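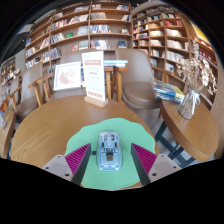
Chapter 2
Rules for Work with Hand-Held Grippers in Open Places

2.1 Why a separate set of rules

In Chapter 1 we studied the written rules for robot arms which stand behind a fence or inside a marked zone. Those rules speak of stopping distance, of force, of the person who may enter the cell and the person who may not. A reader who comes from that side of the field may find the present chapter strange, for the tool in it has no arm at all. A person carries it, opens and closes its fingers by hand, and a camera on the tool records what the fingers do. The recording is later used to teach a machine the same task.

The danger to the body is small in such work. The danger to the quality of the record, and to the trust of the people who own the place, is larger. Shops, libraries and homes are not laboratories, and they don't become laboratories when we enter them with a gripper. The rules in this chapter are taken mostly from the Wattimena guide, which was written for teams at Drorstead and later used, with changes, at Leramville. Where the two versions differ I say so.

2.2 Terms used in this chapter

Site: the place where the recording is made, with its furniture and its usual objects.

Operator: the person who holds the gripper.

Site contact: the person who has given permission and can take it back at any moment.

Task object: an object which the operator is asked to move.

Standing object: an object which belongs to the site and must stay where it is, for example a vase on a side table or a sign in its stand.

Episode: one recording of one task, from the start position to the release.

The difference between a task object and a standing object looks simple on paper. In practice it is the most common source of mistakes, and Section 2.5 returns to it.

2.3 The start position

Every episode begins from a start position. The fingers are open, they touch nothing, and the working surface can be seen by the camera together with the task object. The Leramville version adds that the operator should remain still in this position for 2 seconds before the first movement. The Drorstead version leaves the time to the operator.

In a reading area, the start position may look as follows. The two tips are apart over the bare wood of a round table, with a case or pouch on the left half of the table and a mint-green mat on the right half. The sign card, the books and the dried flowers at the back are standing objects. 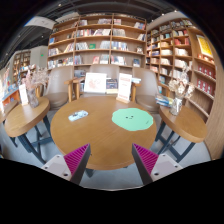

Samer Qudah finds that a still start is asked for too strictly. In a letter to the author he writes that an operator who must wait before each movement begins to move like a machine, and that the people who train on such records later complain of stiff motion. He would keep the open fingers and drop the waiting. Elias Yammine takes the other side — he had to cut a set of 200 episodes by hand, and in many of them he couldn't decide where the task began.

I lean toward the waiting time, but I admit that the question is open. A team should choose one way before the first episode and write it down on the site sheet. To mix both ways in one set is worse than either of them.

2.4 Permission and the site sheet

Permission must be given in writing by the site contact. It names the rooms, the hours and the objects which may be touched. Permission for a room does not include the persons in it. If a visitor comes into view, the operator ends the episode and marks it for review on the same day. The visitor's face is removed or the episode is deleted, according to what the site contact has chosen on the sheet.

A site sheet covers one site only and holds at most 205 episodes. The number comes from the size of the old paper form, and the Gunance archive still accepts no longer sheet. A set of 2000 episodes therefore needs several sheets, each with its own signature.

Before leaving, the operator and the site contact walk through the site together and compare it with the photographs taken at arrival. Standing objects which were moved by accident are put back and noted. This step is often skipped on a Friday evening, when everyone wants to go home.

2.5 Task objects and standing objects

Let us suppose that an operator has to place a computer mouse on a table mat. The mouse is a task object. Is the mat one also? The Wattimena guide answers that an object becomes a task object when the written task names it, even if the fingers never touch it. The mat must then be listed on the site sheet, and its position must be checked between episodes like the position of the mouse.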